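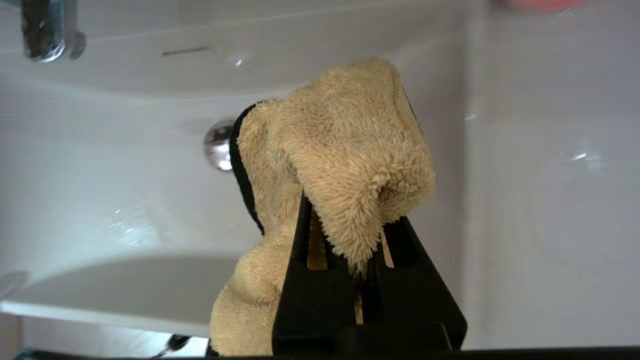 Filed under: Journal, House, Slow days

Up at a quarter to six without the alarm. The water was due off at eight and I wanted the kettle, the stockpot and both buckets full before then. I filled the bathtub too, a few inches, for flushing. By the time I was done it was light out and the dog wanted to go, so we went down to the end of Kumsa Road and back. There was already a truck parked across from the Flenditz building with its lights going and two men sitting in it eating.

The notice has been on the front door for two weeks. It said the water would be off from eight until four on Wednesday while they replace the section of main that broke in the spring. It has said three different Wednesdays, each one crossed out in a different pen. I didn't believe this one either until I saw the truck.

Breakfast was oatmeal and the last of the plums. They are better cooked now. I should have done something with them on Sunday and didn't.

I spent the first part of the morning on the bills. The gas is down, as it ought to be in July. The electric is up, and I think it's the dehumidifier in the basement, which has been running day and night since the storm. I emptied the tank again and it was nearly full, after one night. The basement smells better than it did. I moved the boxes of my mother's papers up onto the metal shelf, where they should have been in the first place. Only the bottom box got damp, and it held mostly tax returns from years when she owed nothing and was owed nothing. I took out what looked worth drying and laid it on the ironing board.

In with the tax returns was a spiral notebook I had never seen. She had used it to keep track of the garden at the old house. It covers two summers. There isn't much to it. She put down what she planted and when, what came up, and what the weather did. "Beans in. Cold." "Rain all day, did the closets." "First tomato, split." The second summer she got as far as the middle of August and stopped. I read the whole thing sitting on the basement steps, which took maybe twenty minutes, and then I went back and read the August pages again to see if there was a reason. There wasn't one I could find. The last line is about the hose needing a washer.

I don't remember that garden as being much of anything. I remember the fence and the smell of the neighbor's grill. But she had rows measured out in there, and a drawing of where the squash had been so she wouldn't put it in the same place twice.

Pejman called at ten about the car. He has had it since Monday. He says the noise is the wheel bearing on the passenger side, as he thought, and the part is in, but when he had it up on the lift he found that the boot on the axle is torn as well. He wants to do both together. The whole job comes to $289 with labor. I asked what would happen if I left the boot and he said nothing for a while and then something expensive. I told him to go ahead. He said Thursday by noon, so I will figure on Friday. I have no complaint about Pejman Zarei. He has never once told me something needed doing that didn't, and when he forgot to put the hubcap back on last winter he drove it over here himself in the snow.

Not having the car has been less trouble than I expected. I walked to the pharmacy on Monday and to the library yesterday. The library is 25 minutes if I take the path behind the school and longer if I go by the road. There is a stretch of the path where somebody has cut the blackberries back to the fence on one side and left the other side alone, and the ones left are close to ripe. I'll take a container next time.

The water went off at twenty past eight, I should have said. I turned on the kitchen tap out of habit at nine and it coughed at me. I did that four or five more times before lunch.

Lunch was a cheese sandwich and the cold potatoes. Ailbhe came by at one with her laptop and the folder. She had said half past twelve but the bus was late, and she was hot and cross when she got in. I gave her iced tea out of the pitcher and she sat in front of the fan for ten minutes before she would talk about anything.

We are supposed to have the text for the Fullel walking guide finished by the end of the month. It's a small booklet, sixteen pages with a map in the middle, and I don't know how it has taken us since February. Part of the problem is that we don't agree on the mill. Ailbhe Ó Gríofa has been over every paper the historical room owns and she says there is no evidence the mill ever ground grain. She thinks it was for fulling cloth, start to finish, and that the story about flour came in later with the people who bought the house. I grew up hearing it was a flour mill. I had a grade school teacher who took us down there and told us about the flour. Ailbhe asked me if the teacher had given a source. I said I was eight.

In the end we wrote it her way, with a sentence saying that many residents remember it as a grist mill. I can live with that. We also took out the paragraph about the ghost. She wanted it out because it isn't history, and I wanted it out because it was badly written, and I was the one who wrote it.

We got through the first five stops. The one at the Vudell bridge still needs work. The directions there say to turn left at the white house, and the white house is green now. I said I would walk it again and write down things that are less likely to be painted. A boulder would be good. There's a stone post at the turn, if I remember right, but it may be on the wrong side of the road.

She stayed until after three. Before she left she looked at the notebook, which I had left on the table, and she read a couple of pages and asked if I would think about giving it to the historical room. I said it was only beans. She said that is what they never get. People bring in wedding pictures and deeds and a sword once, and no one brings in what they had planted. I said I would think about it. I don't believe I want to yet. I might let her copy it.

The water came back at ten to five. It ran brown for a minute and then had air in it and then ran clear. I let the bathtub tap go until it was cold, and used the buckets on the tomatoes and the pots on the back step. My own tomatoes are behind. The two on the south side have fruit the size of a walnut and the other ones have flowers and nothing else. I looked up when my mother got her first one. Hers was the ninth of July the first summer and the twentieth the second. So I am later than she was both years, though she bought hers as plants with some size on them and I grew mine from seed on the windowsill.

I also looked at the hose. It needs a washer. It drips at the spigot and has for a month. I had one in the drawer with the batteries and I put it in, and that was that, three minutes with the pliers.

Supper was eggs and the rest of the green beans. I ate outside. The people behind had their radio on, a ball game, low enough that I could tell the score had changed but not who it had changed for. The dog lay on the step with her chin over the edge. She is favoring the left back leg again, not badly. I will give it until the weekend and then call.

I wrote to my brother after I did the dishes. I told him about the notebook and asked him whether he remembered her keeping it. He is four years older and was in the house more that second summer, when I was away working at the lake. He may know about August. It could be as simple as her going to stay with Aunt Rose, who had her hip done one of those years, but I can't get the dates to line up. I put in a copy of the squash drawing so he could see it. I told him about the car as well, and about the green house.

The papers on the ironing board are dry on top and wavy. I turned them over and put the dictionary and the big atlas on the worst ones. The dehumidifier tank was a third full at nine. I emptied it anyway so that it won't shut itself off in the night.

Tomorrow: call the county about the tree. Stamps. Walk out to the bridge early, before it gets hot, and take the notebook, mine I mean, and a pencil that works. Ask Pejman whether the spare has air in it. Find the lid to the blackberry container.

Ten-fifteen now and still too warm upstairs to sleep. I have the window open and the fan in it, blowing out. There was some thunder to the west a while ago but it didn't come to anything. The truck is gone from across the street and they have left a steel plate over the hole, and every car that goes over it makes the same two knocks.

Contact | Older entries | All text copyright the author | Back to top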